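Ticket 2693
Queue: Rooms and housekeeping
Property: Nelilgate, first floor
Opened by: Noémie Fortin
Assigned to: Jeferson Xavier
Opened: 2022-09-24
Priority: Normal
Status: Closed

Summary: Bin liner keeps slipping down inside the bin, litter on carpet by the bed

Report (Noémie Fortin)
Two complaints from the same room this month about the bin. Guests say the black liner drops into the base as soon as anything with a bit of weight goes in, and after that things get left on the carpet. I went up before lunch and the bin was empty, with a fair amount of litter on the floor near it. Plastic bottle lying on its side, snack packets, a red wrapper, a flattened bit of brown cardboard and a tiny scrap of white paper further back. The liner was folded over the rim properly at that point.
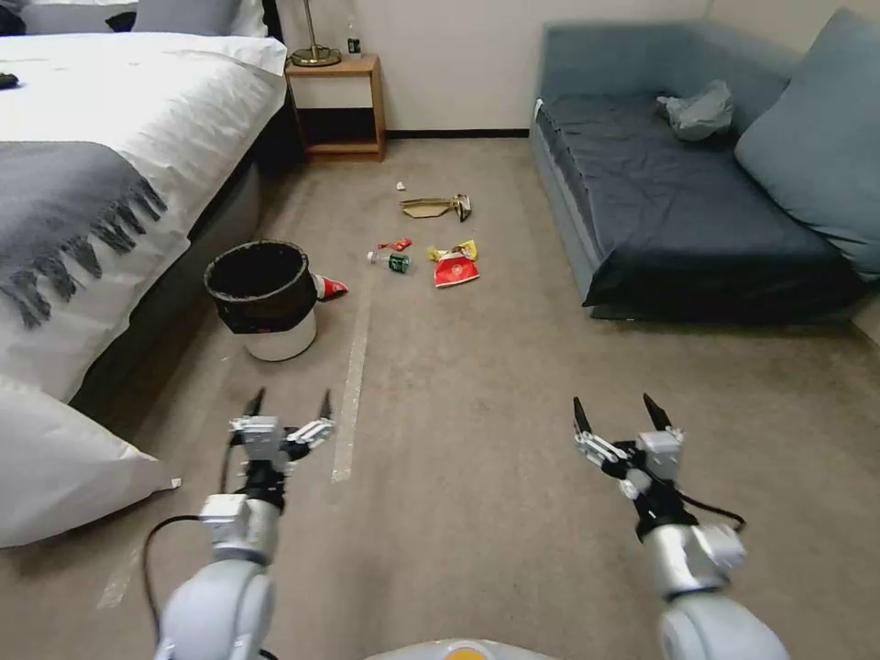

The bin is the round one with the white base, same as in the other rooms on that corridor. We changed liners in January, from the old Gellura rolls to the Lachance ones, and I don't remember this coming up before then. Please check whether the liners are the right size before we order again. There are 900 in the store cupboard.

Comment (Jeferson Xavier)
Took the old roll and the new roll up to compare. The Lachance liner is wider at the mouth than the Gellura one by around 5 cm. It folds over the rim and looks fine, but there is slack all the way round and nothing holds it. I put a full water bottle in and the fold came off one side. Tried it three times, same each time.

Tried next:
Tied a small knot in the slack at the back, then folded over. Held with the full bottle in.
Folded the rim down twice. Held at first, slipped when I pressed the contents down.
Elastic band round the outside. Held, but it looks untidy and guests will take it off.

The knot is the one to use. It goes on the side facing the bed so it can't be seen from the door.
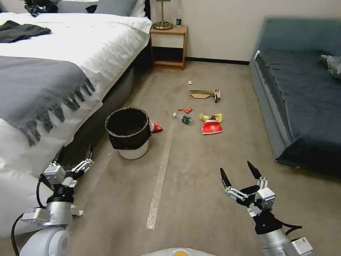

Does the knot need to be redone every time the liner is changed?
It does, and it adds a few seconds per room. Pinch the slack before folding, otherwise the knot ends up inside the bin.

Comment (Huguette MacPherson)
I've passed the knot on to both shifts. Can we also agree the order for this room, as people are doing it differently? My suggestion:

1. Large items off the floor first – bottles, food bags, cardboard. Cardboard goes to recycling on the trolley, bottles too once emptied.
2. Small wrappers and paper scraps by hand. Don't leave them for the vacuum, the paper ones block the hose.
3. Look along the bottom edge of the bed. Small things end up there and the throw fringe hides them from standing height.
4. Clothes on the bed or pillows are the guest's. Leave them where they are unless the bed is being changed, then fold them and put them on the sofa bed.
5. Anything in a carrier bag stays, even if it looks like rubbish. Ask at the desk.
6. Vacuum last, including between the bed and the sofa bed.

Comment (Noémie Fortin)
Fine with me. On point 4, the nightstand is better left clear, the lamp takes up a good part of it. On point 5, log the bag with the room number so the desk knows what is being asked about. 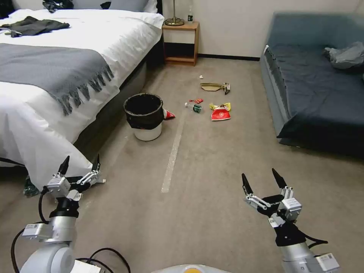
The throw is a separate matter. The tassels hang low enough on that side to catch in the vacuum head if you go close to the bed base, and Radymyr Kobzar has already had to cut one free in another room. Lift the fringe on to the mattress before vacuuming and drop it again afterwards. Liette Doucette is asking Eltwood whether the same throw comes in a shorter size. I'll raise that as its own ticket if they say it does.

Comment (Jeferson Xavier)
Room done in the order above. Floor cleared, liner knotted and folded, carpet vacuumed with the fringe up. One faint mark on the carpet where the food bag had been, came up with the spray and a damp cloth.

Liners: we keep the Lachance stock and use it up with the knot. Reorder to be the narrower size. I've put a note on the shelf in the store cupboard.

Resolution: Liner too wide for bin. Knot at back as workaround, narrower liners on next order.
Closed by: Jeferson Xavier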